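Week 2: Storage, or Where the Stuff Goes

Every client will tell you they need more storage. Most need fewer bread machines, but you can't bill for that.

Start with a list of what they own and how often they touch it. Daily things live between knee and eye level. Yearly things can go up high, where they will be forgotten in peace.

Drawers beat doors for anything small. A deep shelf behind a door is a cave, and the back row is never seen again. Leave 30 inches clear in front so a person can bend down without backing into the wall – Gajdoš allows 25, but Gajdoš drew very thin people.

Keep one flat top free on your plan. It will fill up by Thursday anyway.

Reading: Lakden, chapter 2. Bring a floor plan of your own kitchen, mess included. 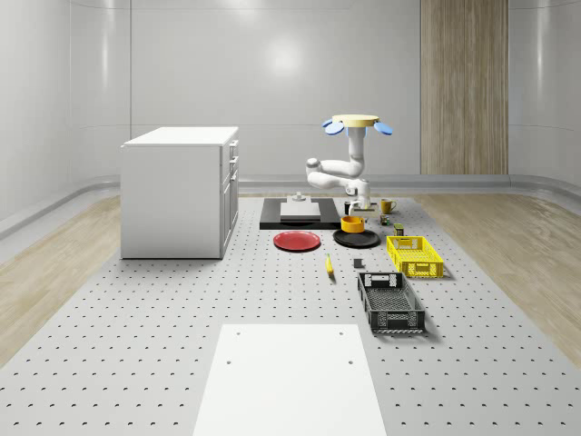 Rendering: Skistley. White cabinet with drawers and doors, flat top.

Course notes, N. Rostami | Questions: see me after class | Back to top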